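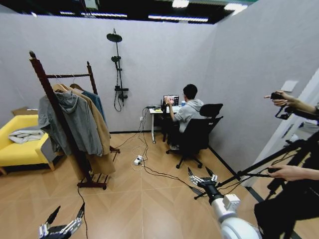
Usemholmの小さな部屋を見に行きました(見学の記録)

2月5日、Usemholmにある「Walau」という建物の公開日に行ってきました。Walauは、ひとりで暮らす人、または家で仕事をする人のための小さな部屋を見せている施設です。運営しているのはKirkiddenという内装の会社で、置いてある家具の一部は、Wiriyaという家具の店が貸しているそうです。

私は日本語を母語としていませんので、説明を聞きながらノートに書いた言葉を、家で辞書と比べながらこの文章にしました。内装の専門の言葉が間違っていたら、申し訳ありません。来年までに引っ越しをしたいと考えていて、そのために見学をしました。同じように部屋を探している方に、少しでも役に立てばうれしいです。

■行き方と受付

駅からはバスに乗りました。九つ目の停留所で降りて、坂を少し上ると、左側に入口があります。看板は小さくて、私は一度通り過ぎてしまいました。パン屋まで来たら行き過ぎです。

受付で名前を書いて、スリッパにはきかえました。スリッパの底が薄いので、床の感じが足でよくわかります。その代わり、二月には足が冷たいです。厚い靴下をはいて行くことをおすすめします。

入場は無料です。カタログは有料で、836円でした。最初は高いと思いましたが、壁や床の色の見本が紙に貼ってありましたので、結局買いました。家のカーテンの色と比べることができて、今も毎晩見ています。

部屋は全部で11あります。建物は二階建てで、一階は台所や収納が中心、二階は寝る部屋と仕事をする部屋が中心です。順番は自由です。私は人が少なかった二階から見ました。

■灰色の壁と、ヘリンボーンの床

二階でいちばん長くいたのは、壁が明るい灰色の小さな部屋です。床は明るい色の木目調で、模様はヘリンボーンです。この言葉は魚のニシンの骨という意味だそうですが、私の国の言葉では別の名前で呼びます。ですから、説明を聞いたときは、すぐに結びつきませんでした。

ヘリンボーンの床は、広い部屋でないと似合わないと思っていました。雑誌で見るのは、いつも大きな居間や古いホテルの廊下です。小さい部屋に使うと、模様がうるさくなるのではないかと心配していました。しかし、この部屋では気になりませんでした。床の色が薄いことと、壁に模様が目立たないことが、たぶん助けになっています。

壁の灰色も、近くで見るとまったくの一色ではありませんでした。少し細かい点のような表情があります。遠くから見ると静かな色で、近くへ行くと冷たすぎない、という印象です。私の今の部屋は真っ白な壁で、夜に電気をつけると目が疲れます。次の部屋は、こういう灰色にしたいと思いました。ただ、北向きの部屋でも同じように感じるかどうか、それはわかりません。係の方に質問しましたら、「大きい見本を借りて、朝と夜に見てください」と言われました。見本は二週間まで借りられます。

■仕事の机

奥には白い机がありました。脚が細くて白いので、机の下がすっきりして見えます。机の下には黒い引き出しが入っています。机の上にはノートパソコンと、青と白の小さなカップが置いてありました。灰色のパーカーを着た若い男性がこちらに背中を向けて座っていて、人がいると、机の大きさがよくわかりました。家具だけの写真では、この大きさの感覚はなかなか得られません。

私は自分の机のことを考えました。今の机は知り合いから譲ってもらったもので、とても大きくて、部屋の半分が机です。その上に本と郵便物と植木鉢があり、結局、仕事に使っている場所は少しだけです。小さな机にすれば、物を置きすぎることがなくなるかもしれません。または、床に物を置くようになるだけかもしれません。これは性格の問題ですので、机には責任がないと思います。

椅子は黒い事務用のもので、背中が高く、メッシュになっています。ひじ掛けがあり、下には車輪がついています。小さい部屋に事務用の椅子を置くと、会社のようになってしまうのではないかと私はいつも迷います。木の椅子のほうがきれいですが、木の椅子で一日働いた次の日、私は腰が痛くて靴下をはくのに苦労しました。ですから、今回はきれいさよりも背中を選ぼうと決めました。

車輪と床の相性についても質問しました。ヘリンボーンの床は細かい継ぎ目が多いので、車輪が引っかかるのではないか、という質問です。係の方の答えは、床の材料の種類と車輪の硬さによって違います、というものでした。心配な人は、椅子の下に薄いマットを敷くそうです。私は、マットで床の模様が隠れるのは残念だと思いました。

■コンセントとコード

見学のときに、私はいつもコンセントの場所を見ます。今の部屋で、いちばん困っていることだからです。

この部屋では、机の近くの壁の低いところに、白いコンセントがありました。そこから黒と白のコードが床の上を通り、部屋の真ん中に白い電源タップが置いてありました。コードはいろいろな方向にのびています。私は足もとに気をつけて歩きました。

見本の部屋というものは、普通、コードが一本も見えません。カタログの写真でも、ランプはついているのに、コードがどこにも見えないことがあります。しかし、実際に暮らすと、パソコン、電話、ランプと、すぐに数が増えます。自分の部屋では、コンセントを少なくとも二つの壁にほしいと、ノートに大きく書きました。電源タップも壁に沿って置きたいです。床がきれいであればあるほど、その上の線が気になります。

■黒いシャワー

この部屋でいちばん印象に残ったのは、壁についている黒いシャワーです。上に丸い大きなシャワーヘッドがあり、縦の管の途中に手で持つシャワーもあります。下に水栓の部分があって、黒いホースが壁に沿って輪のように垂れています。全部が黒いので、明るい灰色の壁の前で、線で描いた絵のように見えました。

上から雨のように水が出る型を、日本語で「オーバーヘッドシャワー」と呼ぶことを、この日に覚えました。「レインシャワー」とも言うそうです。私は、旅行のときにホテルで使ったことが何回かあります。気持ちはいいのですが、髪をぬらしたくない日には困ります。手で持つほうもついている型なら、その心配がありません。掃除をするときも、手で持つほうがなければ、角まで水を届けることが難しいと思います。

黒い金具の手入れについては、一階の水まわりの部屋で詳しい説明がありました。水のあとが白く残りやすいので、使ったあとに乾いた布で拭くと長くきれいに使えます。私は毎日拭く人間ではありません。正直に書きますと、週に一度も怪しいです。銀色の金具のほうが私の生活には合っていると思いますが、見た目は黒のほうがずっと好きです。まだ決めていません。

一緒に説明を聞いていたご夫婦は、シャワーヘッドの高さについて長く話していました。ご主人がとても背の高い方で、今の家ではいつも首を曲げて浴びているそうです。取り付ける高さは注文のときに相談できますが、あとから変えるのは工事になるとのことでした。

■木のラックと布のもの

左側には、こげ茶色の木のハンガーラックがありました。背の高い柱の先に、丸く削った飾りがついています。机は白くて細く、椅子は黒い事務用ですから、このラックだけが少し昔のもののような雰囲気を持っています。私はこの組み合わせが気に入りました。全部が新しい形の部屋は、私には少し落ち着きません。祖母の家にも、柱の先に飾りのある帽子掛けがありました。子供のころ、飾りを回して取ってしまい、叱られたことを思い出しました。

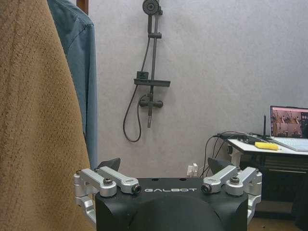 茶色の大きなタオルと青いデニムの服。後ろは明るい灰色の壁です。

タオルは黄みのある茶色で、毛足がふわふわして見えました。デニムは色が少しあせた青です。灰色の壁の前に茶色と青があると、部屋が急にあたたかくなります。私は壁紙と家具の色ばかり考えていましたが、毎日目に入る布の色も、部屋の色の一部なのだと気がつきました。今の私のタオルは、もらったものばかりで色がばらばらです。引っ越しのときに茶色でそろえようかと考えています。

扉のない収納には、いいところと悪いところがあります。いいところは、服がすぐに取れて、空気がよく通ることです。悪いところは、ほこりと、それから自分の怠け心です。椅子の背中に服をかける習慣がある人は、たぶんラックにも服を重ねてしまいます。私のことです。係の方に、どのくらいの量までかけていいですかと聞きましたら、「ハンガーとハンガーの間に手が入るくらい」という答えでした。わかりやすい目安だと思いましたので、ここに書いておきます。

Wiriyaの木のラックは、ほかの部屋にも色の違うものがありました。貸し出しは一か月からで、気に入ればそのまま買うこともできます。ただし、配達はUsemholmの市内だけです。私の住んでいる町は残念ながら外でした。

■一階のこと

一階は人が多く、あまりゆっくり見られませんでした。台所の部屋では、引き出しを開けたり閉めたりする子供たちが列を作っていました。引き出しは最後にゆっくり閉まる型で、子供たちはそれが面白いようでした。大人も何人か並んでいました。私も一度だけ閉めました。

玄関の部屋には、壁に折りたたむ小さな腰掛けがありました。靴をはくときに座って、終わったら壁に戻します。よい考えですが、私が座ったときに少し音がしましたので、すぐに立ちました。

洗濯の部屋は準備中で、中に入れませんでした。五月の公開日には見られるそうです。

■気がついたこと

・部屋の中に寸法の表示がありません。必要な人は、巻き尺を持って行ってください。受付でも借りられますが、私が行ったときは二つとも貸し出し中でした。

・写真は撮ってもいいです。ほかの見学の方には、撮る前に一言お願いします、と受付で言われました。

・説明は日本語だけです。係の方はゆっくり話してくださいますし、難しい漢字は紙に書いてくださいました。

・二階の廊下に長い椅子があり、カタログを読むことができます。飲み物は一階だけです。

・午後になると駐車場がいっぱいになります。バスのほうが安心です。

帰りのバスを待っている間に、カタログの床の見本を手袋の上に置いて見ていたら、隣の方に「引っ越しですか」と声をかけられました。その方は引っ越しではなく、ご自宅のお風呂を直すために来たそうです。バスの中で、黒い金具と銀の金具の話をずっとしました。その方は銀にするそうです。

灰色の壁の見本は、来週借りに行きます。北側の窓の横に置いてみて、結果はまたこのページに書きます。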